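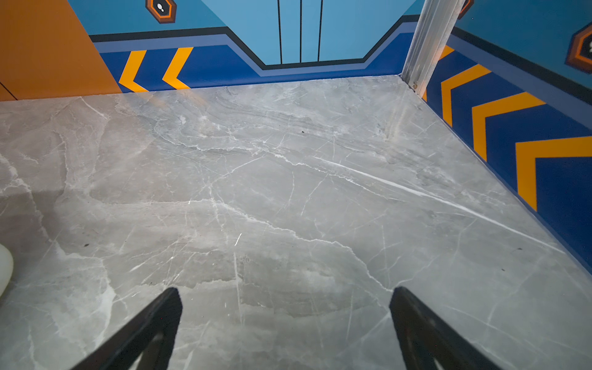
**The Werkville open day** is a yearly robot demonstration held at the old Grusico works in Reltasden. I've been to two of them now, so I'm writing up this page (please fix my spelling if you know better!). The latest one was on 9th July and drew 87 visitors, which is a lot of people for a building with one coffee machine.

## Background

Werkville started as an evening club for folks who like to build things. Nerea Cantero set up the robot side in February, and she's the one who walks you through everything on the day. Groups are kept to 16 people, and each visit lasts 40 minutes, though ours ran over because a kid at the front had so many questions.

## The robot pen

Most of the visit is spent at the pen, a small walled work area with a gray marble-pattern floor and walls in orange and blue. Two robot arms are mounted on a rail along the near side. I love the orange chevrons on the blue walls, they make it look like a tiny race track!

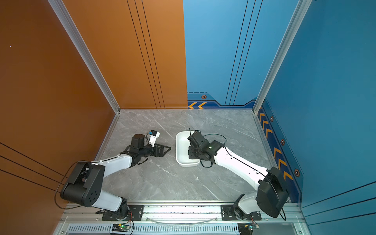 ## The tray demonstration

The main show is tray work with everyday tools. On my visit one of the things in the white plastic tray was a screwdriver, black with yellow on the handle, and both arms had their grippers close by. I'd always figured a screwdriver would be an easy thing to pick up, but Nerea says long thin tools are a pain, and she'd take a block over one any day.

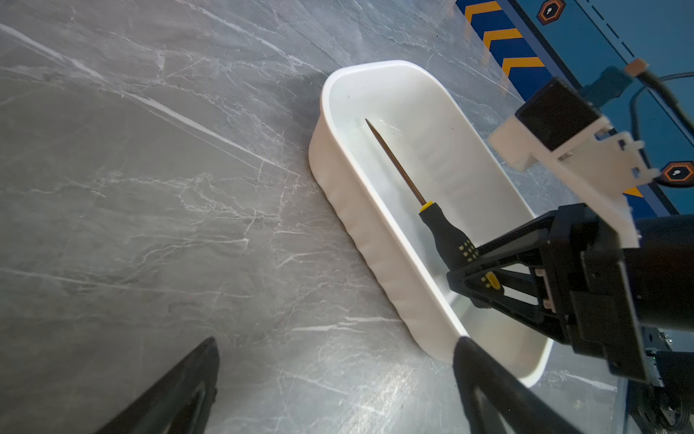

She also talked about how the arms share a space that small. Each gripper needs room to open, and with two of them over one tray it gets crowded fast. Someone asked about speed, and she said slow is fine by her.

The tray gets its own turn too, with nothing in it, and I liked that part more than I expected. A shiny white rim is tricky to judge from up close.

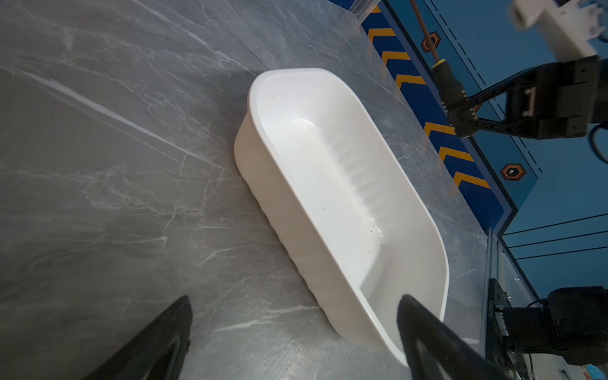 Rounded corners don't help either, according to Nerea, and she'd like to try a few other shapes next year.

## Getting there

Parking is behind the Alaoui bakery, and the side door is the one that's open.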